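Planetti two-arm bench folder: build and set-up guide
Section 6. First cloth trials

Do this section after the arms have been homed and the joint limits saved (Section 5). You will need the finished bench, one pair of trousers, one heavy knitted garment and a clear evening. The steps follow the build at the Coltcombe shared workshop, written up by Ostap Kushnir. If your table is not white, read the note on contrast in Section 4 first.

Left and right in this guide mean the robot's left and right. Seen from the front edge of the table, the robot's right arm is on your left.

6.1 Before switching on

1. Wipe the tabletop and let it dry. If your table is made of two panels, run a fingertip across the join. Cloth drags on a raised edge, and the folder reads the drag as a missed grip. Shim the low panel until both sides are level.

2. Put the power strip on the floor behind the table. Plug in both arm supplies and the controller, then switch on at the strip. The strip switch is your main cut-off, so keep a clear path to it.

3. Check the wiring loops at each wrist. The loop must be long enough for the wrist to turn fully both ways and short enough to stay out of the fingers. The Tóth wrist motors come with longer leads than you need. Tie the spare back along the forearm and leave the loop free.

4. Turn the speed dial to 60. Leave it there for the whole of this section.

CAUTION: Keep hands, sleeves and lanyards off the table while the arms are powered. The grippers close without warning and do not sense fingers.

6.2 Trousers

Start with trousers. They are long enough for both arms to reach without coming near each other.

5. Lay the trousers lengthwise across the table with the hems towards the left gripper and the waistband towards the right. Don't smooth them out too carefully. The trial is of more use with a few creases in.

6. Load program 900 and press Start. The left gripper closes at the hem end. The right arm then comes down over the waistband. 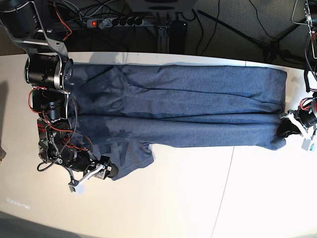 Figure 6-1. Trousers laid lengthwise, left gripper closed on the hem end, right arm over the waistband.

7. Press Pause once both grippers are down. Tug the hem lightly with a wooden spoon or a length of dowel. The cloth should stay put in the left gripper. If it slides out, raise the left grip force by one step and repeat from step 5.

8. Look at the waistband end. Some bunching is normal here. If the arm has pushed the waistband into a heap against the table, the right arm is set too low. Go back to 5.4 and raise its table height.

Note: swing tags and loose cords catch in the fingers. Cut tags off before a long run.

6.3 Heavy knitwear

Thick knitted cloth is harder to grip than trouser cloth. It gathers into a thick roll as the fingers close, and the motor works harder to hold it.

9. Lay the garment lengthwise. A folded-over flap on top can be left as it is.

10. Load program 1332. Only the left gripper takes hold in this one. The right arm should stay clear of the garment until you press Next.
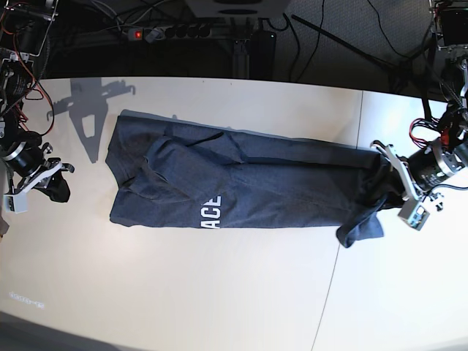 Figure 6-2. Knitted garment gathered into the left gripper. The right arm is clear of it.

11. Watch the gathered end while you count slowly to ten. The fingers should not creep open. If they do, stop and check the finger screws before touching any settings. At Coltcombe the trouble was a loose screw both times.

12. Tuck any drawstring under the cloth before you carry on. A string that gets into a wrist joint has to be picked out by hand with the power off.

CAUTION: Do not leave a thick garment clamped while you go away. The wrist motor gets hot under a steady load.

6.4 Folded rectangle

13. Load program 1406. Fold the garment by hand into a long rectangle, with its right-hand end within reach of the left gripper, and press Start.

14. The left gripper comes down at an angle onto the near corner of the cloth. The right gripper waits beside the other end without touching it. If it touches, move its waiting point outwards in the Skelport software, under Positions, and save.

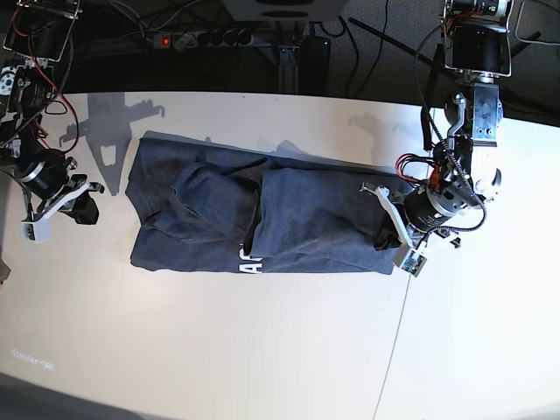 6.5 If a trial fails

Arm stops and the controller beeps: a joint has reached its limit. Switch off at the strip, support the arm, move it by hand to the rest position and home it again.

Gripper closes on nothing: the cloth is lying too far from it. Move the garment, not the arm.

Cloth slides along the table in one piece: the grip is good but the pull is too fast. Check that the dial is still at 60.

Arm stops short on one side only: look for a cable caught under the table edge or round a stand leg.

Write down the program number and the grip setting for each garment that passes. You will enter them in Section 7.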